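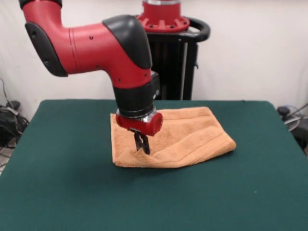 Folding bath towels to a consistent size for a narrow shelf
Household > Laundry and linen
Asked by Plultport_Unit8
Viewed 557 times

I have recently moved into a flat with a built-in linen cupboard. The shelves are fixed and have a clear depth of 33 cm. The door closes flush, so anything that projects past the front edge stops it latching.

My bath towels are cotton terry, 70 x 140 cm by the label, although they have been washed enough times that they no longer measure that. I fold each one in half lengthwise, in half again lengthwise, then in thirds. On a new towel this gives a neat rectangle. On mine the result is irregular. One corner sits proud, the edges don't line up, and the stack leans to one side after four or five towels.

I have tried the following:

Folding on the bed. The mattress gives and the first fold is never straight.
Folding on the bare kitchen bench. The towel slides when I pull the second fold.
Folding in the air, holding two corners under my chin. Quick, but the worst of the three.

Two things I would like to know. Is there a fold sequence that tolerates a towel that is no longer square? And does the surface make enough difference to bother putting something down on the bench first?

Colour and brand are mixed, if that matters. The oldest are from Stondholm and have the wide woven band near each end. I don't want to buy baskets or shelf dividers.

Gillespie Forsyth
Accepted by the asker

The band is most of your problem. On older towels the flat woven band (the dobby border) shrinks at a different rate from the terry. Typically the border draws in and the towel ends up narrower at the ends than in the middle. If you match the corners, you carry that error through every fold after it, and the surplus comes out as a bulge along one side.

Don't match corners. Match the centre.

1. Lay the towel flat, long side towards you. Smooth it from the middle outwards with the flat of the forearm.
2. Find the centre of the long side by bringing the two short ends together, pinching the fold, and opening it out again. The crease will hold long enough to work from.
3. Fold one long side in by a third, then the other over it by a third. Adjust the second so its edge runs parallel to the outer fold. Ignore where the corners end up.
4. Fold each short end in to the centre crease, stopping about a finger width short of it. The gap takes up the thickness of the final fold.
5. Close it like a book.

Both bands are now inside and the visible edges are all folds. A 70 x 140 towel done this way comes out near 23 x 35 cm before shrinkage, which is slightly over your shelf depth if you put the long side front to back. Turn it so that the 23 cm side runs front to back. If you would rather use the full depth, measure one of yours after folding, as they may well have lost enough length to fit.

On the surface: yes, it makes a difference. Terry loops slide on laminate and stone and grip on cloth. A plain cotton or flannel tablecloth on the bench is enough. A darker cloth under a light towel also makes the edge easier to see, which helps at step 3. Avoid anything with a vinyl backing facing up.

For the stack, put the book-fold edge (the thick one) to the front on one towel and to the back on the next. The fold side is always higher than the open side, and if they all face the same way the pile will lean. If you want all the rounded edges to show at the front, limit the stack to four.

Aslı Karaca

Agree with the above on matching centres. Some additions from doing linen for a small guest house, where we fold on a padded table most days.

Dry the towels fully before folding. A damp towel looks flat when you fold it and then changes shape on the shelf. If you line dry, give each one a hard shake from the short end before it goes on the line and another when it comes off. This lifts the loops and pulls the border closer to square. If you tumble dry, take them out promptly. Towels left in a cooled drum set their creases and you will be folding against them.

You can recover a little of the border width. While the towel is damp, hold the band at both ends and pull firmly across the width, three or four times. It will not return to the label size, but it does reduce the bulge.

Washing at 60 regularly will keep drawing the border in. We do ours at 60 because we have to. At home, 40 is normally sufficient. Fabric softener is best left out altogether, as it leaves a coating that reduces absorbency and makes the towels slippery in a stack.

For a consistent size across mixed brands, use a template. Cut a piece of stiff card to the finished size you want – ours is 30 cm wide, yours will depend on the cupboard – and lay it on the towel at the thirds stage. Fold the sides in over the card, slide it out, then carry on. With towels of different widths the overlap in the middle will vary, and it will not show. We had a plastic folding board from Jovesell for a while. The hinge went after one season and the card does the same job.

Last point: check which side of the thirds fold you press down on. If you press along the outer edge you get a sharp crease that lasts. If you press in the middle you push air sideways and the top layer shifts. Edge first, middle second.

uysal_r

Just roll them. Fold in thirds lengthwise and roll from one end, keep the rolls about 30 cm long and they fit any cupboard. I have 19 in a cupboard smaller than yours.

Gillespie Forsyth
in reply to uysal_r

Rolling works if there is something at the sides to hold the rolls in place. The asker has ruled out baskets and dividers, so on an open shelf the bottom row will spread once a third row goes on. It is a reasonable method for hand towels.

Plultport_Unit8
Comment from the asker

Tried the centre method on Wednesday with an old flannel sheet doubled over on the bench. The finished towels measured 22 x 31 cm, so I have put them long side front to back after all and the door latches. Alternating the thick edge has fixed the lean on the stack of six. The two Stondholm ones are still visibly fatter in the middle. I will try pulling the bands after the next wash, and have turned the machine down to 40.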